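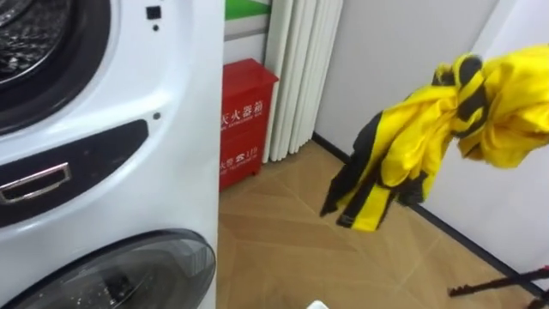

Two round doors, one above the other, on the white laundry machine at Urquijo House, with the fire extinguisher cabinet beside it.

Flollness opens its first home laundry room at Urquijo House

Free May sessions will help people get more from a twin-drum washing machine

Flollness, the home skills studio, is opening a laundry room at Urquijo House this May, and we couldn't be happier to share it! The room is built on one very ordinary household job, doing the washing, and on a type of machine that more and more people are finding in their new flats without much idea of how to use it: the kind with two drums in a single white body.

Visitors can come in, open the doors, sort a basket of clothes and put a wash on for themselves. Each session takes up to 8 people, lasts 2 hours and is free to join. The studio has room for 14 sessions in the first month, and places are open to anyone, from students leaving home to grandparents who have just had their trusty old washer replaced.

"People are so pleased when they see they can do two washes without waiting," said Santino Medina, who runs the sessions at Flollness. "Then they stand there with a sock in each hand and ask me which door it goes in. I love that question. We could happily spend the whole two hours on it, and one evening in the trial we very nearly did."

Sessions start with sorting. Guests are given a mixed pile and asked to split it by colour, by fabric and by how dirty it is, and they soon see that the three piles don't match. Baby clothes and underwear usually end up together in one drum, with towels, jeans and the rest in the other, but there is plenty of friendly arguing along the way (tea towels cause the most trouble).

Then it's on to the doors, the seals and the bits most of us never look at. Guests learn to run a finger round the rubber, to check for hair grips and coins, and to shut the door gently until it clicks.

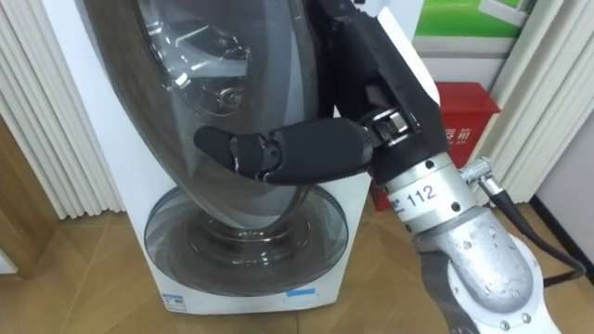
Dark tinted glass and a thick rim: the big door swung wide at Urquijo House.

Cloths and small items have their own part of the session, as these are the things that most often get lost, trapped or dyed a new colour. A bright yellow cloth is a good teacher. It should be shaken out before it goes in, kept away from white shirts for the first few washes, and never left in a damp ball on top of the machine. Guests also learn how much is too much, using the flat of the hand: if it fits easily between the clothes and the top of the drum, the load is fine.
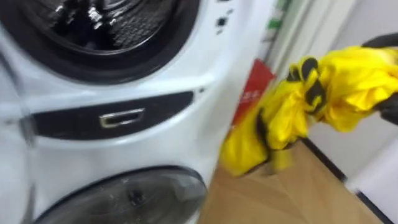
A booklet to take home

Everyone who comes along will get a copy of The Karkitz Wash Book, a short guide written by the Flollness team and named after the street where the studio began. It covers sorting, stains, wool, bedding and the care of the machine itself, all in everyday words and large print. We have printed 1,000 copies for the opening, and a second version with more on drying indoors is already being written.

The care pages are Santino's favourites. They ask for very little: wipe the rubber after the last wash of the day, leave the door open so air can get to the drum, and once a month run a hot wash with no clothes in it. Steel drums with lots of small holes come up beautifully with this bit of attention, and so does the smell of the towels. 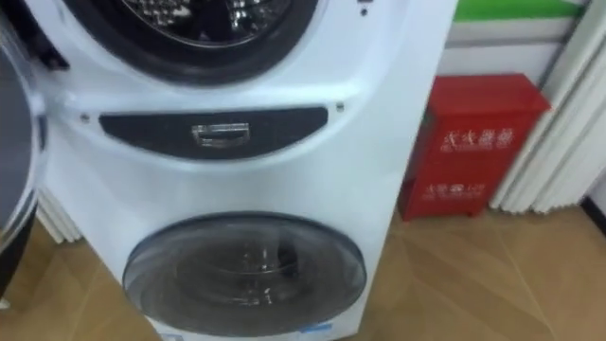

How to join

Sessions run in the morning at 10 and in the evening at 6.30. Places can be booked at the front desk of Urquijo House or through the Flollness website. Please bring a few things you find hard to wash, the odder the better. Children are welcome with an adult.

About Flollness

Flollness teaches everyday home skills in small groups, including laundry, mending, ironing and kitchen care. The laundry room at Urquijo House is supported by the Kirkier Fund.

Press contact: Santino Medina, Flollness, Urquijo House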